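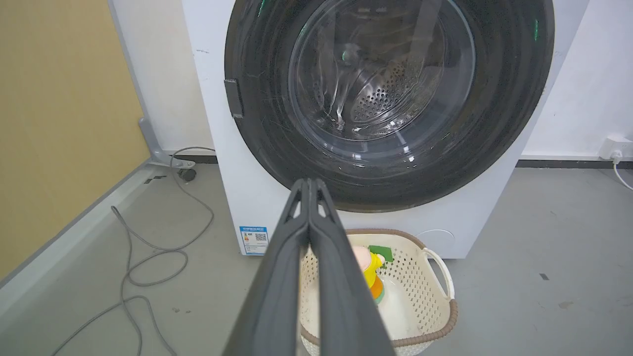 Photo: Stillover

Robot takes over the washing at Stillover, gets Fridays off

3 Dec 2019

The newest member of the laundry crew at Stillover does not eat lunch, has never asked to swap a shift, and needs several seconds to think about a door handle. It has been on the job at the company's Trerkis site since the fall, and the people who work beside it have settled on calling it "the arm," after a naming contest drew 100 entries and no winner anyone was willing to print on a badge.

Stillover rents out and cleans soft goods for day care centers: bibs, nap blankets, floor mats, washable toys, and the cloths used to wipe all of the above. The work comes in by the basket and goes out by the basket. In between, until this year, somebody bent down, opened a front-loading washer, filled it, closed it, and moved along to the next one. On a busy day the Trerkis crew did this 570 times, a figure the company has because it put a counter on the doors before it bought anything.

The arm now handles 357 of those loads. It is made by Azar, a small automation firm, and has a black gripper with two fingers and a little camera mounted behind them so it can see what it is reaching for. It takes things out of a basket on the floor, puts them in the drum, and shuts the door. The rest of the loads are still done by hand, mostly the big blankets, which the arm tends to pick up by one corner and hold in the air as if waiting for instructions.

Small things suit it better. A bib is fine. A plastic toy is fine as long as it isn't round. Balls have been taken off the arm's list for now, after a week in which the crew spent a fair amount of time looking under machines.

No one at the site lost a job over it, according to Stillover, though two openings on the early shift were not filled. What did change is the day itself. Workers used to be assigned to a row of washers. Now they are assigned to what the company calls "preparation," a grand word for turning bibs right side out, closing the hook-and-loop tabs, and making sure a basket ends up where the arm expects to find one. The floor has tape marks for this. The first set of tape marks wore off in nine days, and the second set is paint.

Opinions among the crew vary. Backs are better, by general agreement; bending to floor level all day was the part of the job that people complained about most, and the part new hires quit over. The pace is another matter. One longtime worker described the arm as "like standing behind someone writing a check." Another said she had caught herself telling it to take its time, and was not sure whether she had meant it kindly.

There is also the question of who fixes it. In the first month, every stop meant a call to Azar and a wait. Four people on the crew have since been trained to restart the arm, clear its fingers and check its camera for lint, of which a laundry has plenty. They get a higher hourly rate for it. The course took two days, and by most accounts the second could have been skipped.

The washers themselves were not replaced. Stillover looked at models with doors that open on their own and decided the old ones had years left in them, so the arm had to learn the handles. Each machine sticks in its own way, it seems, and the crew had known for years which ones want a firm tug and which want a bump from the hip. The tug has been passed on to the software. The hip remains a human responsibility.

On Fridays the arm is switched off for cleaning and updates, and the crew goes back to doing every load by hand. Management considered moving this to the weekend and was surprised to find people against it. Friday has become the day when the whole crew is on the floor together, the radio goes up, and the work gets done a bit faster than it does the rest of the week — a detail that appears in the company's own figures, on page three.

Stillover says it will decide after the winter whether to put a second arm in at its Fleltov site, where the washers are newer and the aisle between them is narrower. The Fleltov crew has been over to Trerkis for a look. They watched it load one basket from start to finish, asked about the pay for the training, and wanted to know if they would get Fridays too.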